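[home-binding] Re: paste recipes, and does the grain thing really matter?
From: Clodagh Ó Dubhghaill
Date: February 21, 2019 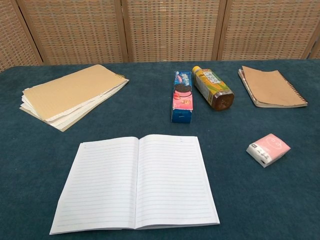
Yuxi Fu wrote:

> Hi all, fairly new here. I've now made two case-bound notebooks
> following the handout from the October meetup and both of them have
> covers that curl outward like a stale sandwich. I'm using wheat paste
> mixed fresh, and I press overnight under a stack of cookbooks. The
> pages also look wavy near the spine.
>
> Is my paste too wet? Or is it this business about grain direction? I
> skipped that section because I couldn't work out how to tell which way
> the grain ran, and I figured it was for fussy people. Also, does anyone
> have a paste recipe that keeps for more than a day or two?
>
> Yuxi

Yuxi, welcome! I love this question, and I was you for my whole first year, so please don't throw those two books out. Write in them. Mine curled so badly I could spin them on the table.

It's the grain, I'd put money on it, with the paste helping it along. Paper swells across the grain when it gets damp and hardly at all along it. The waviness near the spine is the giveaway. If the grain runs from spine to fore edge, the sheet wants to get taller where the paste has wet it, and it can't, so it ripples. You want the grain running head to tail on everything: text paper, endpapers, boards, cover paper, even the little strip down the spine.

Finding it is easy once you've felt it a few times. Take a sheet and bend it over without creasing, lay your palm on the curve and bounce it gently. Then turn the sheet a quarter and do the same. One way feels springy and the other way just gives in. The bend that gives in is parallel to the grain. With a small offcut, dampen one side and watch it curl up into a tube; the tube lies along the grain. And if you still can't tell, tear it! A tear with the grain goes fairly straight and a tear across it wanders all over the place.

Boards are harder to judge by hand. I flex them against my hip, both ways, and pencil an arrow on the whole sheet as soon as I get it home, then another arrow on every piece I cut. Do the arrows. I have a drawer of lovely mystery offcuts that are no use for anything but coasters.

The trap for letter-size paper is that most of it is grain long, so when you fold it in half to make a half-letter book the grain ends up going the wrong way. You can buy short-grain letter, or buy big sheets and cut down. I've been getting mine from Jitpraphai, in packs of 500, and it folds like a dream. Harero has a cream one that I like even better for fountain pen, but it only comes in packs of 300 and they run out a lot.

Now, paste. My kitchen one is 400 ml of cold water to 2 rounded tablespoons of plain flour. Whisk it cold until there isn't a lump left, then heat it slowly and keep stirring till it goes glossy and starts to plop. Let it cool right down with a piece of wax paper on the surface. Push it through a sieve if you're feeling patient (worth it for thin papers, I never bother for boards). It keeps in my fridge for four days or so and then smells like feet.

For longer than that I'd go with methyl cellulose, which sits happily in a jar for weeks. It's weak by itself, so I mix it half and half with PVA for covering. The mix dries slower than straight PVA and you get time to slide things into place, so good for nervous corners! I don't use it on anything I might want to take apart later.

And yes, your paste may be on the wet side too. Brush it out thinner than feels right, from the middle outward, and let the cover paper relax for a minute before it goes down on the board. Then line the inside of the board, so that both sides are pulling. Wax paper between the cover and the text block, and swap in dry blotters after the first hour. Cookbooks are fine for weight, but leave it under there for a couple of days.

Has anyone tried the Bemer press, by the way? The small one with the wooden handles. I keep going back to look at it.

Yuxi, do post again when you've made number three. I want to hear how flat it is!

Clodagh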